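Sokwood Trail Riders Board > Distance Riding > General

Topic: Halvorsen 56, is anyone really riding it on that course?

graymare_go
Posted June 8, 2018
The September ride packet is out. They've moved the second vet check from the creamery field up to the top of Estberg ridge, which means the horses do the whole climb before anybody puts a stethoscope on them. Total gain is listed as 1,853 feet. My mare has opinions about hills and so do I. Who's going?

twobits
Going. It's a hill. Horses have been walking up them for a while now.

graymare_go
Thank you, very helpful, I'll read that to her tonight.

hoofpick_larry
I'm with the mare. The old check was flat, shady and had a creek. Now we get a gravel lot with no trees and water hauled up in a tank. Pulse has to be down before your hold even starts, and good luck with that when you've just come up the steep side. I predict a long line of people sponging and looking at their watches.

twobits
So get off and walk the last bit. Loosen the girth on the way in. I've done it that way for years and my gelding pulses down faster than I do.

hoofpick_larry
Your gelding is built like a coat rack. Some of us ride horses with actual meat on them.

saddlesore_in_sokwood
I went to the planning night, so I can tell you what was said, for what it's worth. The landowner at the creamery field wanted $700 for the day this year, up from $500. Ride management thought that was steep. Estberg ridge is county land and costs them a permit and a handshake. So there's your veterinary reasoning.

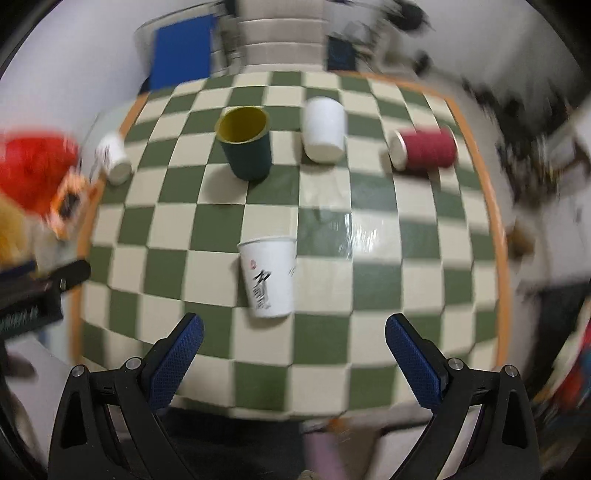
They also talked about a trot-by at the bottom of the climb, with no hold, just a vet watching you go past. I thought it was a good idea. It was left at "we'll see," and in my experience that is where good ideas in this club go to retire.

graymare_go
I'd pay more on my entry to get the creek back. Split between all of us it can't be much.

twobits
You say that now. Last year you complained that the ride dinner went up.

graymare_go
The ride dinner was one baked potato.

Gravetti_Farm
We rode the ridge in training last fall. Footing is fine until the switchbacks, then it's loose rock for a good stretch. I'd pad the fronts if your horse is at all tender. Going up didn't bother us. Coming down on the far side did, and I haven't seen a single post about that yet.

hoofpick_larry
I was saving it for my second complaint.

twobits
Pads on that rock will just pack with gravel. Boots are better.

Gravetti_Farm
Boots come off in the switchbacks. I passed two hanging on a fence post up there, neither of them a pair.

twobits
One of those might be mine. Left front, black?

Gravetti_Farm
Left front, black. Still there as far as I know.

graymare_go
OK, I've sent in my entry. We'll walk up the steep part and take whatever time we get. twobits, I'll look for your boot.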